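Chapter 8
Watching a Robot Work: The Site Visit

A demonstration is often the first contact a buyer, student, or inspector has with a working robot. It is also a poor source of data unless the visitor arrives with a plan. This chapter sets out what to record during a visit, what to request afterward, and how to separate the task shown from the task claimed.

The running case is the open day held at the Lorley plant on April 30, 2019. Two cells were shown. The first, built by Carretero, ran a fixed pick-and-place cycle behind a fence. The second, built by Sternau, was presented in simulation, with the view from the gripper sent to a screen in the visitor area. Over the day the two cells logged 2,172 cycles.
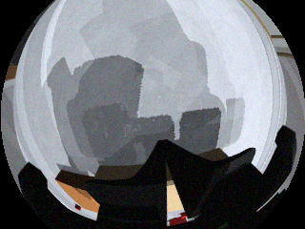
Figure 8.1. Simulated view from the gripper, with a large curved surface ahead. The black fingers and gripper body block the lower part of the view.

A view of this kind is limited. At close range one smooth surface can fill most of it, and reflections or shading with hard edges may be mistaken for the outline of a part. The visitor should ask for a second, fixed view of the same cycle and compare the two.

Section 8.1 covers preparation and the Warner checklist, which has 80 entries. Section 8.2 deals with timing a cycle by hand. Section 8.3 treats stops, resets, and operator help, all of which must be logged separately.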